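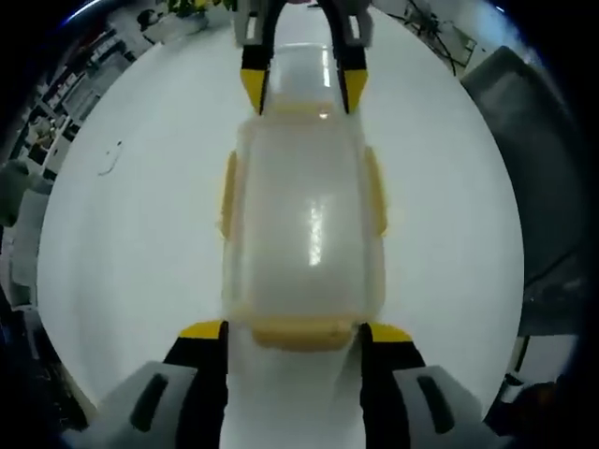
I've been putting off the bread question for months. Every loaf I bake is lovely on the first day, respectable on the second, and by the third I could use it to prop open the back door. We moved out to Barneck in March, and the kitchen in the new place is so much drier than the old one that all my habits stopped working at once.

So I finally gave up on cloth bags and went looking at plastic boxes with proper latches. I know, I know. I held out a long time! I grew up with a bread bin that had belonged to my grandmother, and I suppose part of me thought a storage box was for Christmas lights and old phone chargers. But the frosted kind with the pale yellow latches is rather pretty, in a quiet sort of way, and on a white table it nearly disappears, so I've stopped minding it being out all day.

I've kept a small notebook while I sorted this out (of course I have). Over 13 loaves I tried the box with the lid latched, the box with one latch left open, and the box with a folded tea towel in the bottom. The towel won by a mile. With the lid shut tight and nothing inside, the crust went leathery overnight, and I had to put the whole loaf back in the oven for 6 minutes before supper, which made it nice again for exactly one meal.

With the towel in, I get four good days out of a plain white sandwich loaf. Rye does even better – I had one from the bakery in Narorgate that was still fine for toast after a full week, though I'll admit the last slice needed a lot of butter.

A few of you asked about washing. I do mine in the sink with warm water and a drop of dish soap, then leave the lid off until the next morning. Don't skip that part. I put a loaf in too soon once, and the bottom crust was spotted by lunchtime the next day. Into the compost it went, with me muttering all the way down the garden.

Next I want to see whether the box will do for rolls, or if they just squash each other. I've got a batch of dough rising now and it's nearly over the top of the bowl, so I'd better go and see to it.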